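Setting the Table at Trornell House: A Conversation with Adaeze Wike

The shared dining room at Trornell House opens at seven in the morning and closes at nine in the evening. In the hours between, its tables are cleared, wiped and set again for each sitting, and the responsibility for how they look belongs to Adaeze Wike, who became dining services manager in March. She previously held a similar post at the Culletti residence, where the tables were square, the tablecloths were white and the spoons were steel.

Ms. Wike agreed to speak with the residents' bulletin about the changes made to the room this year, several of which have drawn comment. The first concerns the tables themselves. The old cloths have been withdrawn, and the round tables now have glossy printed tops showing landscapes.

"The cloths were handsome, but the laundry took them away for days at a time, and we never had enough in good condition," she said. "With a printed top, the table looks finished before anything is put on it. You wipe it and it is ready for the next sitting."

The choice of pictures was put to the residents. Meadows and blossoming trees were preferred to city views by a wide margin, and a proposal for plain gray received 3 votes. Ms. Wike said that she had expected the opposite result. She had worried that a busy surface would make small items harder to find, particularly for residents with reduced eyesight, and she asked for a trial period before the remaining tables were changed.

The trial led to the second change, which was the introduction of ceramic spoons in pale colors.

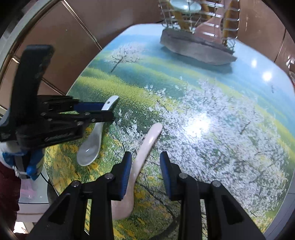

"A white spoon on white blossom is not easy to see," Ms. Wike said. "A pink one on green grass is. So we keep both, and the person setting the table thinks about where each one goes. I ask them to sit down in the chair for a moment and look from there."

The spoons were bought through Pfister, the supplier that also provides the house with its soup bowls. Ms. Wike ordered 100 at the start of the year, and 92 remain in service. She regards the loss as acceptable for ceramic in daily use. Chipped pieces are removed at the washing station and are not returned to the drawer, a rule she describes as the only one on which she does not bend.

Not all residents were persuaded at first. Vignesh Alva, who has taken his meals at Trornell House for six years and serves as the residents' representative on dining matters, said that he had objected to the ceramic spoons on the grounds of weight.

"I thought they would be clumsy, and for the first week I found them so," Mr. Alva said. "I still ask for a metal one with grapefruit. For soup and for porridge I have come to prefer these. They are quiet against the bowl, and at breakfast that matters to me."

Mr. Alva remains critical of the glare. The ceiling lights reflect strongly in the printed surfaces, and he has asked that the matter be reviewed before winter, when the lights are on through most of the day. Ms. Wike accepts the point. The house has requested a quotation from Kadance for softer fittings, and the first estimate, at $1,757, is under consideration.

The middle of the table is the subject on which she speaks most readily. At Culletti, she said, each table carried flowers, a menu holder, two sets of condiments and a lamp, and diners moved all of it aside in order to eat. Her instruction at Trornell House is that shared items should stand together, away from the place settings, and that residents should be able to reach across the table without lifting a sleeve over anything.

"People want to see each other," she said. "If I have to lean to one side to talk to you, there is too much on the table."

New staff practice setting the tables in the afternoon, when the room is quiet. Spoons are picked up by the handle and laid down without sliding, as the printed surface marks more readily than cloth. Ms. Wike inspects each table herself before the evening sitting – a habit she carried over from her earlier post.

Comments on the dining room may be left at the front desk or given to Mr. Alva, who is usually to be found near the window at lunch.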